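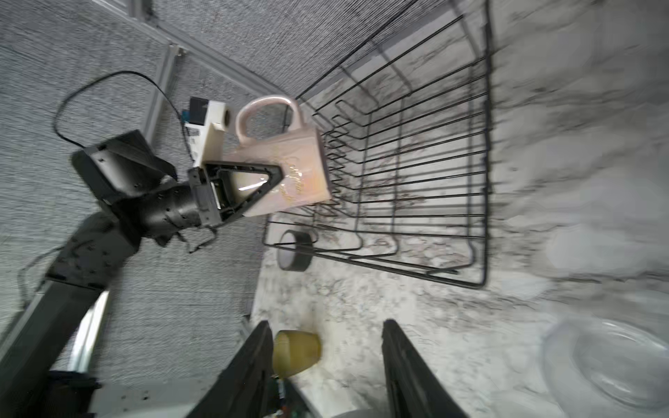

3.2 Plant material and drought treatment

Seed of two sorghum lines, Cukari and Tullmont, was sown in 9-liter pots filled with a sandy loam. The pots stood in an unheated greenhouse at the Brinkmann station and were watered to field capacity until the fifth leaf had opened. Water was then withheld from half of the pots in each line. The other half stayed on the normal schedule and served as controls.

Leaf wilting was scored every morning on a scale from 0 to 9. Soil moisture was read at two depths with a handheld probe -- the lower reading was used in the analysis, as the upper layer dried too fast to separate the lines. After rewatering, plants were given 5 days to recover before they were cut at soil level, dried and weighed.

Figure 3. Mugs in a wire rack.

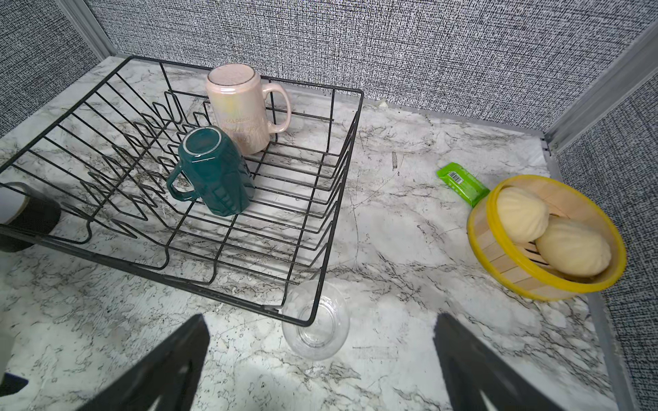 Clavo, in an earlier trial on the same soil, objected that pots of this size limit root depth and so hide the advantage of deep-rooted lines. We accept this for late growth stages. Our plants were cut well before flowering, and roots had not yet circled the base of the pots when the soil was washed away. Differences between Cukari and Tullmont are therefore reported for early drought only, and no claim is made about grain yield.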